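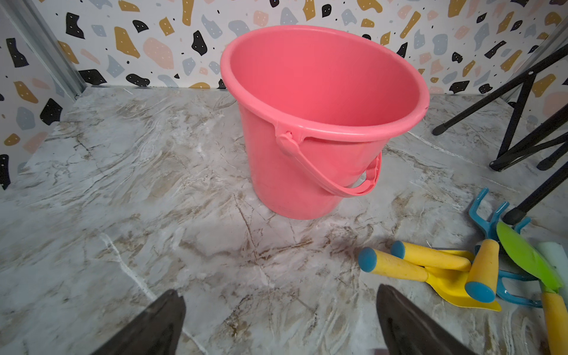
Abbildung 3. Rosa Eimer aus Kunststoff mit Tragebügel.

Mit dem Wasserholen in Mekonnen hatte ich mich anfangs, ich gebe es zu, kaum beschäftigt – ich wollte ja eigentlich über Mietverträge schreiben! Dann lagen 674 Haushaltsbögen auf meinem Tisch, und in fast jedem ging es irgendwann um den Weg zum Brunnen. Gemechu Mamo und ich haben daraufhin 46 Leute noch einmal besucht und gefragt, worin sie eigentlich tragen. Sehr oft war es ein schlichter Eimer wie in Abb. 3, oben weit offen und mit flachem Kunststoffbügel (Kanister kamen natürlich auch vor). Wer so einen offenen Eimer benutzt, füllt ihn selten ganz, und damit wackelt unsere schöne Umrechnung von Gängen in Liter.

In Abschnitt 4 rechne ich deshalb mit zwei Füllständen und lasse die sieben Haushalte mit eigenem Anschluss weg. Die Wege selbst, im Mittel rund 200 Meter, bleiben wie bei Zein.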